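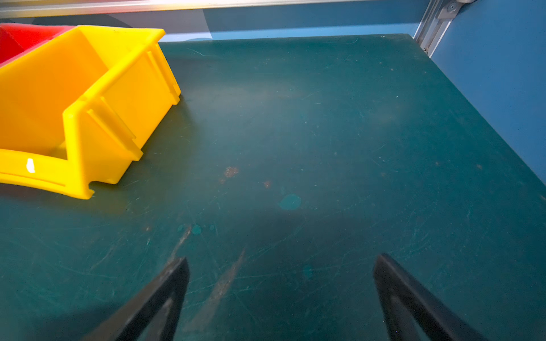 Raluca Dinu wants it on record that the back stairwell light was reported in July and that she is tired of finding the bottom step with her shin. Noted. It goes first.

Otitz Building, ground floor walk-through
Aug 4, 2021
Inspected by Wanting Kong

Exit signs lit: Yes. The one by the mailroom buzzes like a trapped bee but glows as required.

Back stairwell light: Fail. See shin.

Fire doors close on their own: One does. The other needs a shove and some encouragement. Hatent to adjust the closer.

Extinguishers in date: Yes, all on hooks. The kitchen one was wearing a Santa hat — removed.

Aisles clear: Mostly. Boxes marked "temporary" are back beside bay 17, where they appear to have tenure.

First aid kit: Plenty of eye patches, no bandages. Reorder.

Work surfaces: Scratched and scuffed, which is allowed. Sharp edges are not. Tape is not a repair.

Evacuation map: Shows a door that was bricked up. Replace before the next drill.

Recheck in 15 days. Bring a flashlight.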